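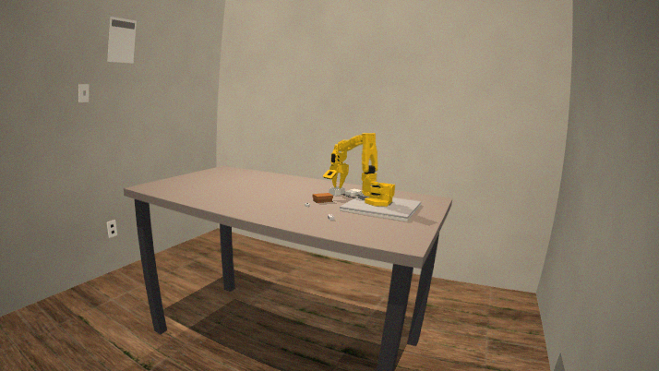 Session 5: Table, base plate and the first reach test

Handout for the Wovden shared workshop course. Revised Mar 16, 2018.

By now your arm should be assembled and the joints numbered. Tonight covers mounting and the simulated reach test. Wiring comes next session, so leave the power supply in its box.

1. Where the arm goes

Our model in Bretari has the arm toward one end of the table, on a flat plate, with the rest of the top left for parts. Copy that layout unless your bench at home won't allow it. An arm in the middle of a table can turn farther, but half of its reach ends up behind it, and in a small room that half is usually a wall.

Measure your own table before you open the model. Change the table length and height first, then the plate, then the arm. The arm is attached to the plate in the file and will follow it.

2. The plate

Drill the plate on the drill press. Clamp it at both ends. The hole pattern is on the Gill drawing in the course folder, sheet 47. Deburr both faces and check that the plate sits flat before you bolt anything down. If it rocks, shim it now. A small tilt at the base becomes a large one at the gripper.

Tighten the base bolts in a cross pattern, a little at a time.

3. Reach test in the model

Load the start pose: elbow up, gripper pointing down, fingers open. Then:

Move the gripper over the brown block and lower it. Stop before contact.
Go back up to the start pose and repeat with the light-gray part beside the plate.
Try the two small white pieces last. They are farther out and the elbow has to open more.
Write down the joint angles each time.

If the solver stops with error 279, the target is out of reach. Move the part – not the arm – and run it again. Error 463 means a link has hit the plate or the table, usually on the way down.

4. Before next time

Save your file under your bench number and copy it to the Ikel drive. Bring the list of joint angles on paper. We will enter them by hand on the real controller, at low speed, with one person on the stop button.

Reading: course notes, section on joint limits.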